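Saturday, October 24, 2026
by Romana Kollár

Slept till nine, which felt like a holiday after the week we've had at Clusia. I promised myself I'd write down how the changeover is going before it all becomes normal and I forget what the old way was like.

So, the old way: four of us at the long bench, sorting returned sports stuff by hand and gossiping. Since September the arm does a share of the picking, and there's a target on the whiteboard of 1,000 items a day. We've hit 85 per cent of that at best. Jasper says it'll come. Jasper says a lot of things, but he's also the one who stays late fiddling with the settings, so I let him have that one.

What's changed most for me is my hands! I used to go home with sore thumbs from prising lids and grabbing balls all day, and now I mostly lay things out, watch, and put right whatever needs putting right. My eyes are tired instead. Willy hates it – he says he's gone from sorter to babysitter – and I do see his point, though he was the first to moan about the lifting. Cor has taken to it completely and talks to the arm like it's a pony.

The quiet bothers me a bit. We used to be elbow to elbow and now we're spread out, so you have to walk over if you want to hear about somebody's weekend. I've started taking my tea at Cor's end just for the chat.

Yesterday was tennis things, balls and cans, which I like because they're cheerful to look at. I had a go at different layouts (upright can, can on its side, more balls, fewer balls) and Sem wants us to try roughly 200 of them before we move on to anything new. Two hundred! I'll be seeing yellow in my sleep.

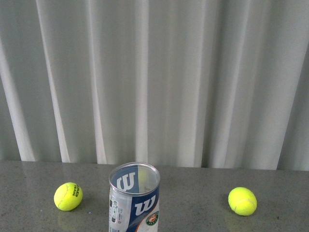

Two balls and the can standing up.

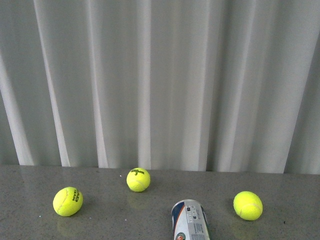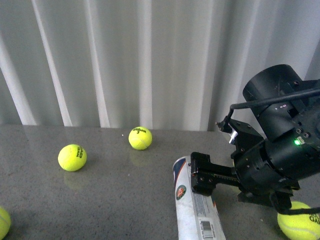 Next week

Monday I'm meant to show the Van Beek people how we do the laying out, and I haven't a clue what to say to them. Cor has offered to do the talking if I bring cake. Must also ask Sem whether the new shifts mean I lose my early Thursdays, as I've got the dentist at four and I'm not moving it again.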